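Handout 3: The bottle that got let go too early

Course notes, Hussam Moussa

Good afternoon again, and thank you to everyone who stayed behind last time to argue about emergency stops. I enjoyed that far more than I should have, and I promise we'll come back to it. Today is a quieter sort of failure, with no sparks and no bent metal, just an arm that kept opening its fingers a little before the bottle had reached the table.

Some background first. The cell in the Brunditz lab, which most of you have walked past on your way to the coffee machine, has a Stato arm with a two-finger gripper on the end. It learned its job from recordings that people made by hand, carrying a gripper with a camera on it and doing the task themselves: pick up a drink bottle, move it, set it down upright on a coaster. Each recording holds two things that matter to us. One is the video. The other is a running value for how far apart the fingers are, which we've been calling the width.

The arm did well all through the spring. Then in June we added a new batch of recordings, trained again, and the trouble began. The arm would reach for the bottle nicely, close on it, carry it over, and then let go while the base was still in the air. A drop of a finger's breadth doesn't sound like much, and with a full bottle it often isn't. A light plastic one, though, lands on its edge, rocks, and goes over. One of them rolled off the table and under the arm's base, and a student (who is here today, and who has forgiven me for telling this) reached in after it while the arm was still live. He wasn't hurt. Please hold on to that moment, because I'm going to ask you about it in the exercises.

What we blamed first

I'd like you to see the wrong turns as well as the right one, so please be patient with me.

We blamed the pads. They're soft and ribbed, and they do wear, so we changed them and lost a whole afternoon doing it. The arm still let go early.

We blamed the bottle. Clear plastic is a nuisance for a camera, you see the table straight through it, and it was very tempting to say the arm couldn't judge where the base was. So we wrapped one in paper tape and tried again. Same result, and a rather ugly bottle.

Then we blamed the training itself, and ran it over with another 1,000 steps, which made the arm more confident and no better.

What it was

In the end Ostrowski, our logging program, gave it away. Every recording passes through it, and it lines up the video with the width by their time stamps. In the new batch there were 51 recordings where the width ran 200 milliseconds ahead of the video. The person had held the bottle until it was down, as you would, but in the file the fingers began to open while the picture still showed the bottle in the air. The arm copied what it was given.

The clock on the Flukon board, the little one that reads the finger position, had been set once at power-up and never checked again. If the board was switched on before the camera was ready, the gap stayed in every file until someone restarted it. No warning, no error, a green light the whole way through.

How to check a recording by eye

Pick two kinds of moment, fingers open and fingers closed on something, and read the width value beside each one. Do it slowly. Most of us want to hurry through this part, and I include myself.

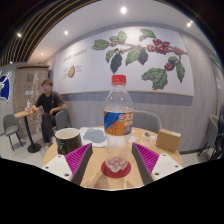
Open fingers, with the bottle standing on the coaster between them.
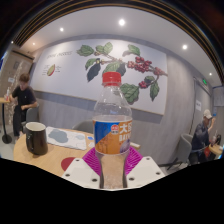
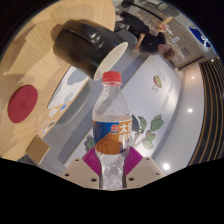
Closed near the base, in both of these. The width should be small and steady.

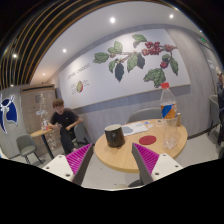 The value you most want is the one at the change from closed to open, so step through that part one frame at a time. Write down the frame where you first see the fingers move, then the frame where the number first moves. If the two differ by more than a frame or so, set the recording aside and tell me - please don't correct it by hand, however kind the thought. A file that has been shifted quietly by someone is harder to find later than a bad one.

And do look at more than the first recording of the day. Ours was fine. The board had been restarted over lunch.

Exercises

1. The pads, the bottle and the training were each tested in turn. Which of those tests could have been done more cheaply, and how?

2. Write a check, in words or in code, that would have stopped the shifted recordings before training. Say what it does with a recording in which the fingers never open at all.

3. Go back to the student reaching under the arm. The timing fault put the bottle on the floor, but what let him reach in? List what was missing around the cell, and say which item you'd fix first with one afternoon and very little money.

Half a page each is plenty. Bring exercise 3 on paper if you can, as I'd like us to pass them around the room before we go back to emergency stops.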